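Wash day, and why I love it
Speaker notes, Vorkthorpe village hall, January 20, 2018
Bohdana Tymoshchuk

Start without slides. Say hello, thank the hall for the tea, ask who has a wash on at home right now. (There are always a few hands!)

Then the Romaniuk story. My grandmother's house, one tub, one line across the yard, the whole street's sheets out by breakfast. Keep it short, I always go on too long with this bit. The point is that she looked at every single thing before it went in. Collar, cuffs, pockets. I still do it and I still find tissues.

Sorting. This is the part I get excited about, so slow down! Lights, darks, and then a pile for anything new and bright. Reds on their own for the first few washes. Tell them about my tea towels from the June fair, which went in white and came out the colour of salmon. Pass one round, let people laugh.

Printed tops: inside out, cool wash, no hot iron straight on the letters. Ask if anyone has one that has lasted for years and how they did it. Somebody always knows a trick I don't.

Loading. Shake things out, don't stuff them in as a ball. Hand's width of space at the top of the drum. Do the arm movement.
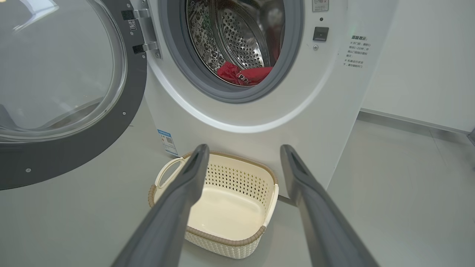 Now the rubber seal, my favourite subject, and I mean it. Run a finger right round inside the fold. Coins, hair grips, a baby sock if you're lucky. Wipe it with a damp cloth after the last load of the day, dry it, and leave the door open for a while so the air gets in. It makes such a difference to the smell! If there are toddlers or cats at home, keep an eye on that open door and look in the drum before every wash.

Wipe the glass too, lint sticks to it.

Questions, 16 minutes. Likely ones: vinegar, how much powder, towels going stiff. Spare handouts are in the blue bag. Remember to get the tea towel back.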